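urkau-sync

Timestamp alignment for the two hand-held grippers plus the head camera. Takes raw logs, writes one merged file per episode. Used by the Plarnemholm planner, probably nothing else.

Install
pip install -e . from the repo root. Needs Python 3.10, older ones fail on the match statements.

Usage
urkau-sync logs/ out/ --ref head
Add --dry to print offsets only. Takes nearly 5 minutes on the full July set, 261 episodes.

Known problems
Left and right swap if the cables are plugged in the wrong order. Check the ids before you start, not after.
Drift correction is linear. Fine for short takes, bad for long ones.
--ref left is broken, dont use it.
Width readings go noisy near fully closed. Smoothing is on by default, window of 2 frames.

Tabletop config
configs/tray.yaml, for the pink tray and paper plate on the blue sheet. Dim room so exposure is fixed, leave it alone.
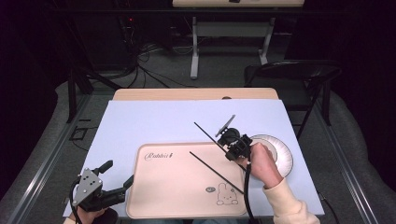
Fatima Gumede
Perception and tooling, Stollano

Crop in tray.yaml keeps the whole tray and both sets of fingers. If you move the head mount, redo it with tools/crop.py and commit the new vaules.

TODO
tests for the merge step
ask Delwyn about the Kneževič format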